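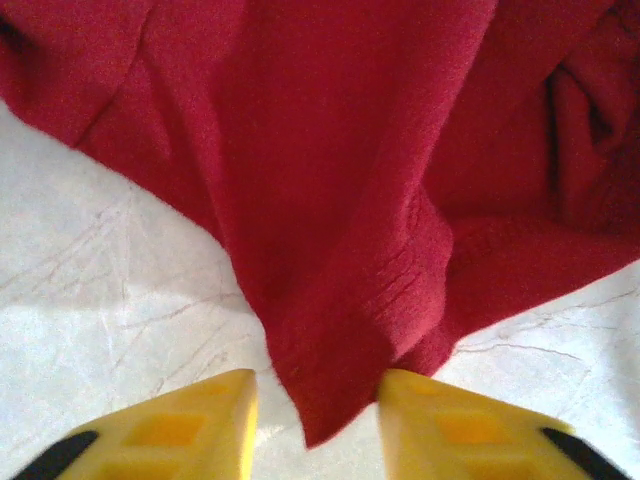
We use cookies to improve your experience. Accept all | Manage settings

Threads > Hobbies > Knitting

ok so I finally tried washing a wool sweater at home after paying Oltden Cleaners 16 bucks a pop all winter (why did I wait so long!!)

cool water, a squirt of the Trarier wool wash, let it sit 7 minutes, no scrubbing. then you press the water out, you do NOT wring it. I wrung one in college and it came out sized for a cat

drying is the slow part. roll it in a towel, step on the towel, lay it flat, pat it back into shape. mine took till the next evening

someone asked about pilling: I use a cheap sweater comb from the yarn shop in Brukden. short strokes, one direction, go easy at the elbows

next up is my grandma's cardigan and I'm nervous, so if you've washed old mohair tell me everything

Filed under: Wool & Winter Care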